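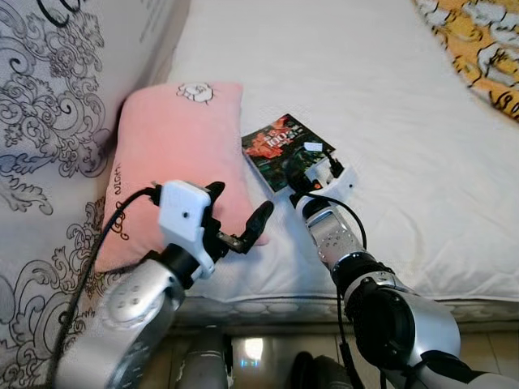 The **Akham bedroom trials** are a series of comparative tests of two-finger grippers on a two-armed robot working at a bed. The trials were designed by Angharad Sayce and Lowri Bowen to find out how much of a gripper's success with household objects depends on the fingers, how much on the wrist sensing, and how much on the controller that closes the hand. They are named after Akham, the town in which the test apartment is located. The test procedure is described in a report dated 05/06/2023, and a shorter supplement covering the controller tests was issued the following December.

## Background

Most gripper comparisons are carried out on a rigid table with rigid objects. A table gives the arm a fixed reference height, and a finger that comes down too far meets a hard stop that the controller can detect at once. Sayce and Bowen argued that results from this kind of setup carried over poorly to homes, where many objects are picked up from beds, sofas and carpets. A mattress yields under load, so the contact force rises slowly and the object sinks as the finger pushes down beside it.

The first tests used a single arm and a foam slab on a workbench. These were abandoned after a short period. The slab had no covering that could shift or bunch, and its edges were too close to the objects to give useful results for reaches across a wide surface. The work was then moved to a furnished room with a full mattress, and the second arm was added so that one hand could steady an object while the other took hold of it.

## Test setup

### Arms and base

Both arms are mounted on a common base that stands on the floor at the side of the bed. The base is parked before each run and does not move while a trial is being scored. Reach is therefore limited, and objects are placed in the near half of the mattress unless the trial is specifically about long reaches.

The arms approach from low angles. An approach from straight above was tested early on and found to be impractical for thin objects, as the fingers pressed both sides of the mattress down evenly and left the object sitting on a ridge between them. The standard approach brings one finger in nearly parallel to the surface.

### Grippers

Three gripper designs were compared:

| Design | Finger type | Sensing | Closing control |
|---|---|---|---|
| Cledik | Long, stiff | Fingertip force | Force-limited |
| Vurier | Long, flexible | Motor current only | Position, then current limit |
| Wogan | Short, padded | Fingertip force | Force-limited |

The Cledik and Vurier designs share the same mounting plate and can be swapped in a few minutes. The Wogan design needs an adapter, which adds to the distance between the wrist and the fingertips and requires a separate calibration. Both arms carry the same design in any one run, so that a result can be assigned to a single gripper.

### Cameras

A head-mounted camera gives the operator and the software a view of the work area with both hands in it. It is used for choosing a target and for judging whether a lift has cleared the bed. Its main weakness is blocking: when a gripper is lowered in front of a bulky object, the lower part of the object is hidden at the point where the fingers need to go.

Wrist cameras were evaluated as a supplement. They gave a better view of the gap between finger and object but added cable length at the wrist, and the trials recorded several stops caused by a cable pulling tight as the last joint turned. The report recommends that cable slack be set with the wrist at its full turn in both directions, and checked again after every gripper change.

## Object set

The object set is made up of things commonly left on a bed. It is divided into three groups by how they behave when pushed.

**Thin and stiff.** Books, magazines and tablets in cases. A small book lying flat is the reference object for this group. It is difficult because its cover lies almost level with the mattress and leaves little edge to grip. The corner is the preferred starting point, as a finger can press the mattress down beside it and slide underneath with less resistance than along a full side.

**Thick and soft.** Pillows, cushions and stuffed toys. A rectangular pillow is the reference object. Pillows are easy to hold but hard to place accurately, as the filling shifts during the lift. Prints and lettering on pillows also gave the vision software trouble in early tests. Small printed figures were sometimes marked as separate objects, and the planner then tried to pick up the print.

**Thin and soft.** Blankets, towels and clothing. A printed blanket is the reference object. The score for this group depends mostly on whether the gripper takes hold of the intended layer alone.

Patterned surroundings are kept in the room on purpose. Sayce and Bowen noted that plain backgrounds raised the detection rate for every camera tested and hid differences between them.

## Procedure

Each run starts with the grippers open and both arms in a ready position over the near edge of the mattress. The operator confirms the target, and the controller then carries out the approach, contact, closing, lift and placement phases without further input. A trial is scored on the following points:

- contact made with the target before contact with any other object
- fingers closed on the target without a force fault
- target lifted clear of the mattress and held for 10 seconds
- target set down inside the marked zone

A trial that fails one point is stopped and scored as a failure at that phase. The phase is recorded along with the result. In the authors' view the phase of failure is more useful than the overall rate, as two grippers with the same rate may fail for unrelated reasons.

The main series consisted of 650 trials. Object positions were drawn from a fixed list, and each gripper design was tested on the same list in the same order. The bedding was smoothed by hand between trials — a step that was added after the pilot runs, when folds left by one trial were found to help the next.

## Results

### Thin and stiff objects

The Cledik design had the highest success rate on the reference book, at 57 percent. Its stiff fingers could be driven into the mattress and slid under the corner without bending away from the path. Most of its failures came at the contact phase, when the finger pushed the book across the surface before getting under it. Using the second arm to hold the opposite side of the book reduced this kind of failure but lengthened the trial.

The Vurier design bent on contact. It seldom moved the book but often stopped short of it, with the fingertip pressed into the cover of the mattress. The Wogan design was rarely able to lift the book at all, as its padded fingers were too thick to fit under the edge. It could do so only where the book had been placed over the quilted border of the mattress, with part of one side exposed.

### Thick and soft objects

All three designs handled the pillow well. The Wogan design gave the steadiest hold, and the Vurier design the fewest force faults. The Cledik design tended to pinch a narrow section of the cover, after which the pillow turned under its own weight and was set down outside the zone.

Pillows leaning against an upright surface were harder than pillows lying flat. The controller had to tell the force of the pillow from the force of the surface behind it, and a stiff finger that went too deep met the wall or headboard with little warning.

### Thin and soft objects

Blankets produced the widest spread of results. Fingertip force sensing was of limited value, since a single layer of cloth added very little to the reading. The Vurier design did best in this group, apparently because its fingertips dragged the cloth into a fold before closing on it.

## Controller comparison

The December supplement kept the Cledik fingers and changed only the controller. Position control, force-limited control and a combined mode were tested. In the combined mode, the arm follows a planned path until the measured force passes a set level, then holds that force while moving sideways toward the object.

The combined mode reduced pushing of the book and had little effect on the pillow. Its main cost was time. The average trial was 7 seconds longer than under position control, nearly all of it in the contact phase. Bowen later reported that much of this delay came from a conservative filter on the force signal and could be shortened without a rise in faults.

## Limitations

The report lists several limits on its findings. Only one mattress was used, and a softer or firmer one would be expected to change the results for thin objects in particular. The fixed base excluded trials in which a better position beside the bed would have solved the problem. The force sensors drifted over long sessions and had to be zeroed with the grippers open and clear of any surface.

The adapter used with the Wogan design has also been questioned. The added length increased fingertip error at the far end of the reach, and it is not clear how much of the design's poor showing on the book was caused by the fingers and how much by the mount. A repeat series with a shorter adapter was proposed in the supplement. No results from it have been published.

## See also

- Bimanual manipulation
- Compliant mechanism
- Force control
- Parallel-jaw gripper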